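Another Ending for Skiltley, Supposedly

So they're doing it again. The Skiltley account went live a little after midnight on Thursday with a nine-second clip, a piano note, and the words "the true final chapter." If you've followed this show as long as I have, you know that would be the third final chapter. The first was the last episode of the original run. The second was the recap movie with the extra scene stuck on after the credits. Now we get a feature film, from Westerberg this time, and everybody in my feed is crying happy tears over a silhouette on a bridge.

I liked Skiltley. I still like it. I own the discs, I own the art book, I have the little tin with the train on it. But I'd like someone to explain to me what is left to finish.

The show ended fine. The sister comes home, the lighthouse gets switched off, and we don't find out who wrote the letters. I remember people being furious about the letters. I thought it was the best decision the writers made in 11 episodes, and over the years most of the angry people came around to it, or at least got tired. The new tagline is "Every letter has a sender." Great. They're going to tell us.

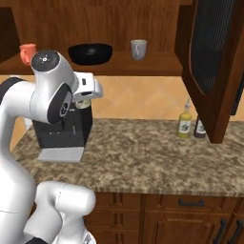
White arm, coffee machine, granite-look counter. A kitchen in 3D.

My bigger worry is the studio. Westerberg makes good-looking things, I won't argue that. Zarkesby Nights was gorgeous for the whole first season. Then the second season came and somebody decided the crowd shots should all be computer models, and you could spot them from across the room, gliding around the market like they were on casters. The fans said it would be cleaned up for the home release. I bought the home release. It was not cleaned up, though they did fix a typo in the credits.

For Skiltley the press blurb promises "a hybrid approach that honors the hand-drawn original." I've read that sentence, or one just like it, attached to maybe 10 different projects, and I can think of two where it meant anything. Usually it means the faces are drawn and everything else comes off a computer. Sometimes that's okay! Backgrounds don't bother me much. A train can be a model and I won't complain. But half of what people loved in the old show was how wobbly the rooms were. The kitchen in episode four changes size between shots, and the window is on a different wall after the commercial break, and it feels like a place somebody remembered badly. You can't get that out of a model unless you go in and break it on purpose, and I doubt there's money in the schedule for breaking things.

Speaking of the schedule. The clip says "next winter." No month. The teaser art has no staff list on it except the producer's company. When a film is far enough along to open next winter there's normally a director's name by now, and a character designer, and usually some argument about the voice cast. We've got a bridge. I've been told I'm being a grump and that they're saving the names for the big Nomell livestream, and maybe so. Nomell is also selling a numbered print of the bridge, limited to 2,000 copies, so there was time to arrange that. 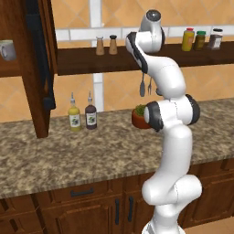
Same kitchen: the arm by the wooden shelf

A few people asked in the comments last time what I'd want to see instead, since I seem to hate everything. Fair. Here goes.

I'd want the missing episode. Anyone who bought the first disc set knows there was a 7 on the spine where there should have been an 8, and the storyboards for the skipped one are in the back of the art book, printed so small you need a magnifier. It's the one where the sister takes the night ferry and doesn't talk to anybody. As far as I can tell it has no plot at all. It would run twenty-some minutes and wouldn't explain a thing, and I would pay full movie price for it tonight.

I'd also take a decent transfer of the original run. The streaming version has been brightened so much that the night scenes look like late afternoon, and the subtitles still call the lighthouse "the tower" in half the episodes and "the lamp house" in the rest. If they want to honor the hand-drawn original, they could start with letting us see it the way it was drawn.

Will I go see the movie? Yeah, probably opening weekend, probably in the bad seats. I went to the recap movie twice and I didn't even like the scene after the credits. The bridge is a nice drawing, by the way. I looked through the old episodes last night to find out where it's from, and I couldn't find it in any of them. If you know which one it's in, leave me a comment with the time stamp.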